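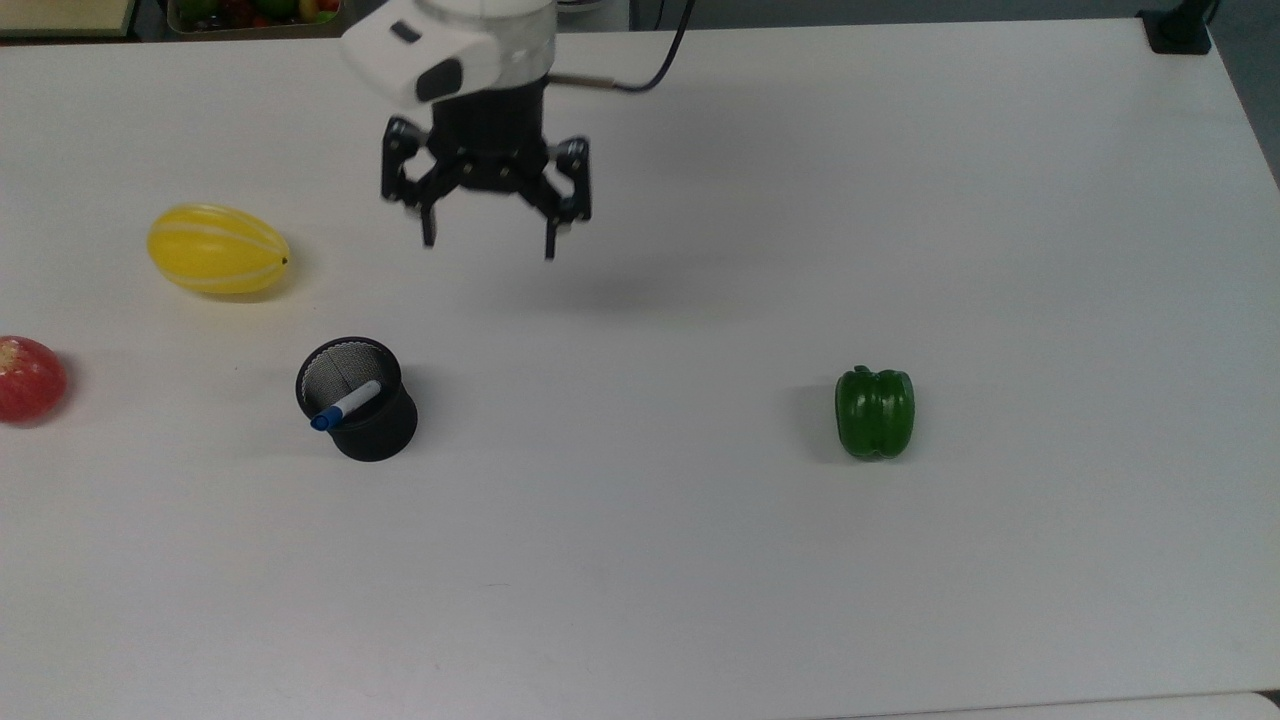
Drivers in Prullwood finally have a place in town to get a proper four-wheel alignment. Tiedemann Auto opens its new steering and alignment bay on Sat 15 February, and anyone who has made the drive over to Stollden with a crooked steering wheel will know why people around here are so happy about it. The bay will handle alignments, tie rods, ball joints and steering racks, all the parts between your hands and the front tires. If you have never looked at a steering linkage up close, think of the dark jointed fingers on that gripper, with a pivot here and a small silver screw there. Each finger can only be as steady as its joints, and a front end works on the same idea, with a lot more weight on it. Let one joint get sloppy and everything past it starts to wander.

The shop has been doing brakes, exhaust and general repair at the corner of the old feed store lot for years, and until now it had to send alignment work out. That meant a customer could get new tie rod ends in the morning and then have to book a second appointment in Stollden to have the toe set. Last year the shop wrote up 213 of those referrals. For the customers it was two trips and two bills, and more than a few people put off the second trip until the front tires were already scrubbed down on the inside edge.

Work on the addition started in November, when the concrete for the new floor was poured. An alignment rack has to sit dead level or every reading taken on it is off, so the floor got a lot of attention. The crew checked it, ground down one high spot near the back wall and checked it again before anything was bolted down. The rack itself came from Skallbridge, along with the wheel targets, the turn plates and a big screen that customers can see from the waiting area. The screen is a great touch! You can watch the numbers move from red to green while the technician turns the adjusters, and you get a printout with the before and after readings to take home.

A standard four-wheel alignment will cost $295. The price covers a road test before and after, a check of tire pressures and ride height, a full look at the steering and suspension joints, and the adjustment itself. Parts are extra, and so is the labor if something is seized. Anybody who has owned an older car in a salty climate knows how a tie rod sleeve can rust solid, and the shop says it will call before going ahead with heat or cutting. If the inspection turns up a worn part that has to be replaced first, the alignment will wait, and only the inspection will be charged that day.

Regular customers will recognize that last point as typical of the place. There is no sense in setting the toe on a car with a loose outer tie rod. The numbers look fine on the screen, the car rolls out the door, and the first pothole moves everything again. The technicians would much prefer to show you the play in the joint while the car is still in the air. They will put the wheel in your hands and let you rock it yourself if you like, and once you have felt that little clunk you will never mistake it for anything else.

What should you be watching for at home? The easy one is a steering wheel that sits off center on a straight, flat road. A car that pulls to one side is another, although a pull can also come from a low tire or a sticking brake caliper, so check the pressures before you book. Run your palm lightly across the tread of each front tire when the car is parked. If it feels smooth one way and sharp the other, like the teeth on a saw, the toe is probably out. Heavy wear on just one shoulder can point to camber. And a steering wheel that doesn't want to come back to center after a turn deserves a look from somebody with a lift, as it can mean a binding joint or a problem with caster.

The bay will also take on cars with electric power steering and driver assistance features, which is wonderful news for people with newer vehicles. Many of these cars need the steering angle sensor reset after an alignment, and some need a camera or radar check as well. The sensor reset will be done in house and is part of the standard price. Camera and radar work will still go to Stollden for the time being, and the shop will tell you at the time of booking if your model is likely to need it. Have the year, the trim level and the tire size ready when you call.

Pickup owners get their own piece of good news. The rack is long enough for a crew cab with a full bed, and lifted trucks are welcome as long as the kit has been installed correctly. If your truck has adjustable upper arms or cam bolts from an outside maker, bring the paperwork. It saves a good bit of head scratching over which specs to use. Trucks that carry a constant load, such as a plow frame or a full set of tool boxes, should come in with that load on board so that the ride height is what it really is on the road.

Opening day runs from nine in the morning until three. Free steering checks will be given all day, first come, first served. A check takes a few minutes on the lift and covers the tie rods, the ball joints, the rack boots and the tires. No alignments will be done that day, but the rack will be set up with a demonstration car and the technicians will be running it through the whole process every hour. There will be coffee and doughnuts, and a table of worn-out parts you can pick up and wiggle. That table may well be the best part for anyone who likes to know how things work — the difference between a tight ball joint and a tired one is hard to explain on paper and very plain in your fingers. Kids are welcome in the waiting area and behind the yellow line in the bay.

Regular appointments begin the following week, and the calendar is filling quickly. The shop expects to do five alignments a day to start with, then more as the crew gets used to the new equipment. Early slots will be held back for people who need to drop off on the way to work, and the key box by the side door will be open overnight. If you are having tires mounted somewhere else, book the alignment for after the new ones are on the car.

Parking on opening day is behind the building, with the entrance off the side street. Please leave the front apron clear for cars going up on the lift. Appointments can be made at the counter or by phone during normal business hours.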